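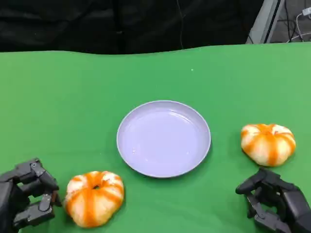
Two pumpkins, one plate, both hands ready above the green cloth.

October 24, 2026

I have to tell you about the best bug I've met all year, and I'm including the one that made our elevator demo run backwards!

The task is simple to say. Left hand picks up the left pumpkin and puts it on the plate, right hand does the same with the other one. We've been running it in the back room at Saltonbridge since April, and by last week we had 1,976 attempts logged, most of them lovely and dull. Then the right hand started squeezing. Not every time, and never the left. It would close on the pumpkin, lift, carry it over to the plate, and then go on closing when it should have let go. Foam forgives a lot, so at first we only saw a funny dent and a late release.

On attempt 890 of the new batch it didn't release at all. The thumb kept driving, the motor temperature climbed, and Francine Sandhu hit the stop button before I'd even put my coffee down. (Francine is fast. I am not.) The stop did its job and the hand went limp, and we spent a few minutes prying a squashed pumpkin out of it with the power off.

My first guess was the thumb motor, so we swapped it. Same thing after 33 more tries. My second guess was the thumb cable, and I was so sure about that one that I re-crimped both ends and wrote "FIXED" on the whiteboard. It lasted until lunch.

What finally cracked it was plotting the grip force from both hands on top of each other. The left hand's reading dropped back to zero after every release. The right hand's came back a hair lower each time, so after a long session it honestly believed it was holding nothing and squeezed harder to find the pumpkin. The Prelta driver re-zeros the sensor at startup and never again, and a slightly loose fingertip pad was dragging the baseline down a bit with every grasp. Such a tiny screw!

So we tightened the pad, and the software now re-zeros whenever the hand is open and away from everything. More important, there's a hard cap on motor current that doesn't care what the force sensor says. I should have put that in on day one. The only thing watching for too much force was the same sensor that had gone wrong, and that's a bit embarrassing to type out.

I've done 34 runs with the cap in place and the traces look great. Next I want to loosen the pad again on purpose and make sure the cap trips by itself, with Francine's thumb on the button just in case. I'll post the plots when I have them.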